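Wenn der Handgreifer beim Schließen hakt: Fehlersuche Schritt für Schritt

Wer bei uns in Birnness mit den Handgreifern aufnimmt, kennt das Ärgernis vermutlich schon: Man drückt den Griff, die Finger laufen erst ganz brav zusammen, und auf dem letzten Stück bleiben sie stehen oder rucken. Das sieht harmlos aus, verdirbt aber mehr Aufnahmen, als man denkt. In unserer Serie für das Projekt Nevard mussten wir von 1077 Aufnahmen 51 wieder herausnehmen, und gemerkt haben wir es erst beim Durchsehen am Sonntag. Damit es euch nicht genauso geht, schreibe ich einmal in Ruhe auf, wie wir den Fehler gefunden haben und wie man ihn behebt.

Was ihr braucht: einen kleinen Kreuzschlitzschraubendreher, ein fusselfreies Tuch, etwas Isopropanol, eine Fühlerlehre und gutes Licht. Plant eine halbe Stunde ein, beim ersten Mal lieber etwas mehr, und macht euch ruhig vorher einen Kaffee.

Schritt 1: Aufnahme beenden und Finger freihalten
Beendet zuerst die laufende Aufnahme und speichert sie unter einem eigenen Namen, wir hängen immer ein »_haken« an. Ganz wichtig, auch wenn es banal klingt: Solange der Greifer klemmt, gehören keine Fingerkuppen zwischen die Polster. Die Rückstellfeder steht unter Spannung, und wenn sich die Mechanik plötzlich löst, geht das schnell und tut ordentlich weh. Ich spreche da leider aus Erfahrung (es war der Daumen).

Schritt 2: Den Fehler in den Daten suchen
Öffnet die Kurve der Fingerweite. Bei einem gesunden Greifer fällt sie beim Schließen gleichmäßig ab. Hakt er mechanisch, seht ihr eine kleine Treppe, meistens immer an derselben Stelle. Springt die Kurve dagegen wild hin und her, wurde eher der Marker am Finger nicht sauber erkannt. Dann genügt es oft, den Marker trocken abzuwischen und nachzusehen, ob er sich an einer Ecke gelöst hat. Spiegelungen sind ebenfalls ein beliebter Übeltäter, gerade in Räumen mit großen Glasflächen. Dreht euch probehalber einmal langsam um die eigene Achse und schaut, ob die Aussetzer nur in einer Richtung auftreten. 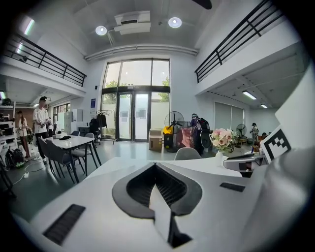 Schritt 3: Polster prüfen
Bei uns lag es am Ende am Polster. Es hatte sich auf seinem Träger ein wenig verschoben, mit bloßem Auge kaum zu sehen, und stieß beim Schließen gegen das Gegenstück. Fahrt mit der Fühlerlehre bei geöffnetem Greifer an der Kante entlang. Steht das Polster auf einer Seite über, löst ihr die beiden Schrauben am Träger um eine halbe Umdrehung, schiebt es vorsichtig zurück und zieht sie abwechselnd wieder an. Bitte mit Gefühl, die Gewinde sitzen im Kunststoff.

Schritt 4: Führung reinigen
Staub und feine Textilfasern sammeln sich gern in der Führungsschiene, besonders wenn ihr viel mit Kleidung übt. Tuch leicht anfeuchten, Schiene auswischen, trocknen lassen. Kein Öl! Das hatten wir in Brirkesside anfangs gut gemeint, und nach ein paar Tagen war alles verklebt.

Schritt 5: Neu kalibrieren und testen
Startet die Kalibrierung im Programm Macapagal, öffnet und schließt den Greifer langsam und vergleicht die neue Kurve mit der alten. Laufen zwanzig Griffe hintereinander ohne Treppe durch, könnt ihr weitermachen. Bleibt der Ruck, legt das Gerät zur Seite, klebt einen Zettel daran und nehmt ein anderes. Nach mehr als 1000 Griffen schauen wir inzwischen ohnehin einmal nach den Schrauben und tragen das Ergebnis ins Gerätebuch ein.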